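FOR IMMEDIATE RELEASE

March 26, 2024

Grolel Introduces the Counter Basket, for Everything That Has No Other Home

Flollach - Grolel, the housewares company behind the Brullance line of kitchen storage, today announced the Counter Basket, a woven basket meant to sit on a kitchen table or counter and take in whatever has been lying on it since December.

The company has sold drawer dividers, shelf risers and stacking bins for years. It has noted, with some discomfort, that customers buy them, install them, fill them, and then put their keys on the table.

The Counter Basket makes no attempt to fix this. It is a basket. It has no compartments, no labels, no lid and no companion app. The long side is meant to run along the back of the counter, and the short side is narrow enough to leave room for a cutting board in front. The corners are rounded, a decision made after a season of testing in which square corners and hips met more often than anyone had planned.

Grolel tried out the basket in 102 homes in and near Flollach. Households were asked to use it any way they liked for 3 weeks and to write down what went in. The resulting lists ran to 3000 entries and included batteries of uncertain charge, one half of many pairs of things, takeout menus for restaurants that have closed, and a great many small objects that the owners described only as "from something." Several homes reported that the table was clear by the second day. Several others reported that the table was clear and the basket was not.

"We used to talk a lot about a place for everything," the company said in a statement. "We still believe in it. We also believe in a place for everything else, and it turned out we didn't sell one."

The shape comes from the bread baskets made by Brandão, a small weaving workshop that has supplied Grolel since the first Brullance collection. Brandão suggested flared sides, so that a hand can get in and out without scraping a knuckle, and a thick braided rim that can be grabbed from any side when company is at the door. Grolel had asked for handles as well. Brandão said the rim would do. After lifting a good number of baskets by the rim, Grolel agreed and took the handles off the drawing.

The Counter Basket comes in a single size. A larger one was made and tried, and it filled up at exactly the same speed.

Care is simple. Shake it out over a trash can, wipe it with a barely damp cloth, and let it air dry away from the stove. It should not be soaked or put in the dishwasher, and it should not be used for anything that drips. Small pieces of mail do well standing on edge along one side. Large pieces of mail should be opened.

A first batch of 200 baskets goes on sale today at the Grolel store in Flollach and through the Brullance mail-order list. Buyers on the list may order one basket each for now. The limit will be lifted when the second batch arrives from Brandão, although the company gently suggests emptying the first basket before ordering another.

Stores wishing to carry the Counter Basket may contact the Grolel trade desk during business hours. Sample baskets are available on loan to the press and should be returned empty, or at least with nothing in them that anyone will want back.

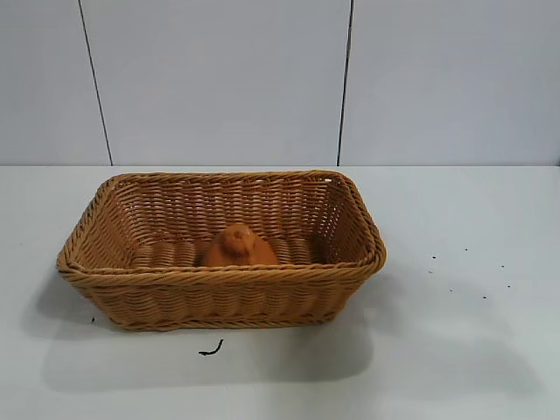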